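Unit 6: Walking Programs for Older Adults in Small Cities

Reading for this unit: the Clendbridge pilot summary and the Dallholm parks survey, both in the course packet.

6.1 Why cities start with walking

Walking needs little equipment and no special skill. A parks department can run a group with one paid leader, a marked route and a sign-up sheet. Most costs fall under three headings: staff hours, printing and insurance. Clendbridge spent 2,000 dollars in its first season, and more than half of that was leader pay.

Low cost does not mean high turnout. In Dallholm, 1,297 residents over 65 received a mailed flyer in March. Of these, 390 sent back the reply card, and far fewer came to a first walk. Keep the difference between interest and attendance in mind when you read any program report.

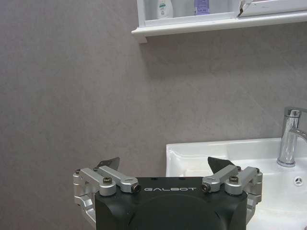 6.2 Choosing a route

A first route should be short, flat and close to parking. Clendbridge used a loop with a bench every 500 feet. Walkers could stop at any bench and wait for the group to come back around. Leaders reported that people who had used the benches in the early weeks often skipped them later, but no records were kept, so treat this as opinion.

Check the following before a route is approved:
Surface: paved or packed gravel, no loose stone
Crossings: signal long enough for a slow walker
Shade: at least half the route in summer
Restrooms: open at the hour the group meets

The last item is the one most often missed. Many park buildings are locked until 9 a.m., and walking groups like to meet at 8. The Melnychuk Trail group lost members over this until the building hours were changed.

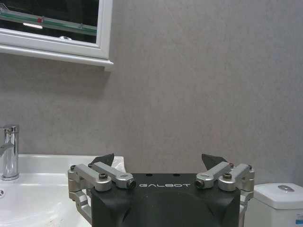
Figure 6.1. Sink with single-lever faucet.

A lever handle is easier than a knob for people with arthritis. Note the faucet type on the site form, along with door width and grab bars.

6.3 Keeping attendance records

Record each person at each walk. A season total hides the pattern you need. Trelex, the sign-in software used in both cities, can export by person or by date. Ask for both.

For class: bring one route from your own town, marked on a map, with the four checks filled in. Be ready to say which check you could not complete and who at the city would know the answer.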